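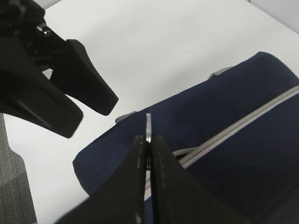 Lunchtasche packen, ohne dass die Banane stirbt

Veröffentlicht am 16.02.2024 in Küche & Alltag
41 Kommentare

Eine Kühltasche fürs Mittagessen ist ein Gegenstand, den man kauft, zwei Wochen lang mit Stolz ins Büro trägt und im dritten Anlauf mit dem Reißverschluss im Salat schließt. Danach hängt sie an der Garderobe und beherbergt einen einzelnen Löffel. Ich habe meine im Januar wieder abgenommen, den Löffel gespült und mir ein Vorgehen zurechtgelegt, das seitdem hält. Es umfasst eine Dose, ein Brötchen, eine Banane und die Bereitschaft, morgens vor dem ersten Kaffee in einer bestimmten Reihenfolge zu handeln.

Was auf den Tisch gehört

Bevor irgendetwas in die Tasche wandert, liegt alles nebeneinander auf der Arbeitsfläche. Das klingt nach Kochsendung, dauert aber kürzer als die Suche nach dem Deckel, die sonst folgt.

- eine weiche Lunchtasche mit Isolierfutter und Reißverschluss
- eine Dose mit dichtem Deckel, bei mir fasst sie 700 ml
- ein flacher Kühlakku, 200 g reichen für einen Vormittag im Büro
- ein Brötchen
- eine Banane, lieber etwas zu fest als zu reif
- ein Küchentuch oder eine Stoffserviette
- Besteck, und zwar jetzt und nicht gedanklich

Die Tasche sollte einen Boden haben, auf dem sie von selbst steht. Bei den ganz weichen Modellen legt man sonst mit der einen Hand nach und hält mit der anderen fest, was oben wieder herauswill.

Schritt 1: Aufmachen, und zwar ganz

Die meisten Leute öffnen den Reißverschluss gerade so weit, wie sie glauben, dass die Dose breit ist. Die Dose ist immer breiter. Also Tasche hinstellen, Schieber bis zum Ende ziehen, Öffnung auseinanderdrücken. Klemmt er, zieht man ihn ein Stück zurück und glättet den Stoff auf beiden Seiten, bevor man es noch einmal versucht. Meistens hat sich das Futter dazwischengeschoben. Mit Gewalt kommt man auch ans Ziel, allerdings nur einmal.

Liegt die Tasche auf der Seite, lässt sich der Reißverschluss besser ziehen, wenn man den Stoff kurz hinter dem Schieber festhält. Sonst wandert die ganze Tasche mit, und man jagt sie über die Arbeitsplatte.

Bei der Gelegenheit einmal hineinsehen. Krümel vom Vortag, ein Kassenbon, die Serviette, die man gestern so dringend gebraucht hätte: raus damit. Das Futter mit einem feuchten Tuch auswischen und trocken nachreiben.

Schritt 2: Der Kühlakku an die Wand

In der Anleitung meiner ersten Tasche stand, der Akku gehöre obenauf, kalte Luft sinke schließlich nach unten. Physikalisch ist dagegen wenig zu sagen. Praktisch liegt er dann auf dem Brötchen. Ich stelle ihn hochkant an die Rückwand und wickle ihn in das Küchentuch, das nimmt das Kondenswasser auf und ist mittags angenehm kühl, falls der Tag bis dahin schlecht gelaufen ist.

Zwei kleine Akkus sind übrigens nicht besser als ein flacher. Sie rutschen, treffen sich in der Mitte und drücken die Dose schief.

Schritt 3: Die Dose

Die Dose ist das schwerste Stück und geht deshalb zuerst hinein. Bei den meisten Lunchtaschen passt sie entweder flach auf den Boden oder hochkant an eine Seite, selten beides. Probieren Sie es abends mit der leeren Dose aus. Um halb sieben in der Früh mit Linsensuppe ist der falsche Moment für räumliches Denken.

Flach ist die bessere Lage, wenn irgendetwas Flüssiges im Spiel ist. Hochkant geht bei Nudelsalat, Ofengemüse und allem, was von selbst seine Form behält. Vor dem Einsetzen den Deckel auf allen Seiten nachdrücken, dann die Dose einmal über der Spüle auf den Kopf halten. Was jetzt tropft, tropft wenigstens dorthin.

Hängt die Dose beim Einschieben am Rand fest, nicht von oben drücken, solange der Stoff mitgeht. Eine Hand hält die Tasche an der oberen Ecke, die andere führt die Dose hinunter. Beim Herausnehmen mittags gilt dasselbe rückwärts.

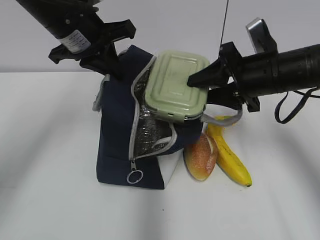
Die grüne Dose schaut oben aus der Tasche, Brötchen und Banane liegen daneben.

Schritt 4: Das Brötchen

Ein Brötchen hat in der Kühltasche zwei Feinde, Feuchtigkeit und die Dose. Gegen die Feuchtigkeit hilft Abstand zum Akku, gegen die Dose hilft, dass sie schon unten liegt. Das Brötchen kommt obenauf oder, wenn die Dose hochkant steht, in die Lücke daneben.

Ein unbelegtes Brötchen braucht nicht viel mehr als eine Papiertüte. Ist es belegt, dann in ein Bienenwachstuch oder Butterbrotpapier, stramm gewickelt und mit der Naht nach unten. Tomatenscheiben reisen separat. Ich weiß, dass es Menschen gibt, die das anders sehen, und ich habe ihre Brötchen gesehen.

Schritt 5: Die Banane

Die Banane ist der Grund, warum es diese Seite gibt. Sie ist krumm, empfindlich, passt in keine Dose der Welt außer in die Bananendose, und die Bananendose besitzt man, um sie nie zu finden. Außerdem mag sie es nicht kalt. Die Schale wird im Kühlen schneller braun, das Fruchtfleisch nimmt es gelassener.

Bewährt haben sich zwei Wege:

Innen: ganz oben, mit dem Bogen nach oben, über dem Brötchen. Der Reißverschluss muss sich schließen lassen, ohne dass man die Banane dabei überredet. Der Stiel zeigt vom Schieber weg.

Außen: falls die Tasche ein Außenfach hat, dort hinein. Es wird bei den meisten Modellen für eine Zeitung bemessen, die keiner mehr liest, und nimmt eine mittelgroße Banane gut auf. Dann allerdings die Tasche in der Straßenbahn nicht zwischen die Füße stellen.

Wer eine sehr reife Banane mitnehmen will, sollte sie lieber gleich essen und einen Apfel einpacken.

Schritt 6: Zumachen

Besteck an die Seite, Serviette darüber, und dann mit der freien Hand die beiden Kanten der Öffnung zusammenführen, bevor man am Schieber zieht. Wenn das Folienfutter hochsteht, drückt man es mit einem Finger nach unten. Geht der Reißverschluss auf den letzten Zentimetern schwer, ist die Tasche zu voll. Eine Kühltasche, die sich nur im Sitzen schließen lässt, ist ein Koffer.

Am Henkel anheben und kurz waagerecht halten. Kippt sie stark nach einer Seite, steht die Dose falsch.

Was abends zu tun ist

Alles raus, auch den Akku, der sonst bis zum nächsten Morgen warm in der Tasche liegt und dort niemandem hilft. Dose spülen, Futter auswischen, Tasche offen stehen lassen. Geschlossen entwickelt sie binnen eines Wochenendes einen Geruch, den man zunächst dem Flur zuschreibt. Gegen hartnäckige Fälle hilft ein Schälchen Natron über Nacht in der offenen Tasche. In die Waschmaschine gehören Taschen mit Folienfutter in der Regel nicht, ein Blick aufs Etikett klärt das.

Häufige Pannen

Die Dose ist dicht, die Tasche trotzdem nass: Das ist meistens Kondenswasser vom Akku. Dickeres Tuch nehmen.

Das Futter knistert im Großraumbüro: Ja.

Das Brötchen ist mittags weich: Es lag am Akku oder ist vom Vortag. Ein Toaster in der Teeküche hebt beide Probleme auf, sofern man ihn für sich hat.

Die Banane ist trotz allem braun: Milch, Haferflocken, Mixer, am Abend. Morgen eine festere kaufen.

41 Kommentare anzeigen
2 Mal geteilt

Das könnte Sie auch interessieren
- Vorratsdosen stapeln: Wo sind die Deckel?
- Nudelsalat für drei Tage, ohne ihn am dritten zu hassen
- Brotkasten Tekard im Alltag: ein Zwischenstand
- Natron, Essig, Zitrone: was wogegen
- Picknick am Dirow mit zu wenig Gabeln

Primau – Küche & Alltag | Kontakt | Impressum | © 2024 Primau | Nach oben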